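Call for Participants: Household Fruit Handling and Storage Study

Rumton Food Research Office, Home Kitchens Program
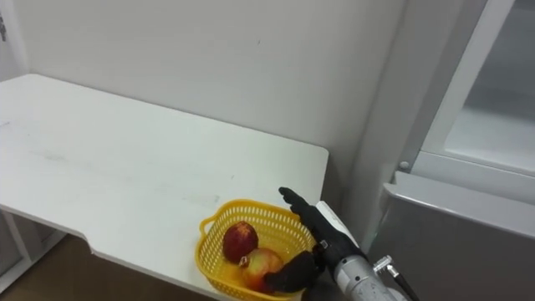

The Rumton Food Research Office invites adults who buy fresh fruit at least once a week to take part in a study of how fruit is sorted, handled and stored at home. The study begins in July and will enroll 300 participants from Rumton and Tekance.

Each participant will attend two sessions at the Daron Building, Room 159. At the first session, participants will be asked to move fruit between a basket and a table, select pieces for eating the same day, and set aside pieces they would keep for later. A short interview follows. Between sessions, participants will keep a written record of the fruit bought, eaten and discarded in their household.

Applicants must:
- be 18 years of age or older
- do at least half of the food shopping for their household
- have no allergy to peaches, nectarines, apples or plums
- be able to stand or sit at a table for 50 minutes

No training in cooking or nutrition is required. Persons employed in the sale or packing of produce are not eligible. Applicants who took part in last year's bread storage study may apply — their earlier records will be kept separate.

Participants who complete both sessions and return the written record will receive a grocery voucher. Travel within Tekance is reimbursed on presentation of a ticket or parking receipt. Participants may withdraw at any time and may ask that their records be destroyed.

Application forms are available at the front desk of the Daron Building and should be addressed to Zorica Jurić, Study Coordinator. Forms may be handed in on any working day before 4 p.m. Applicants will be notified by mail.

Comments (3)

marla_t
Is parking behind the building open to us or only to staff?

Zorica Kelmendi
I sent my form in Monday. Does the record have to cover fruit the kids eat at school?

oldorchard
Would like to do this but I work at a produce stand on weekends. I guess that rules me out?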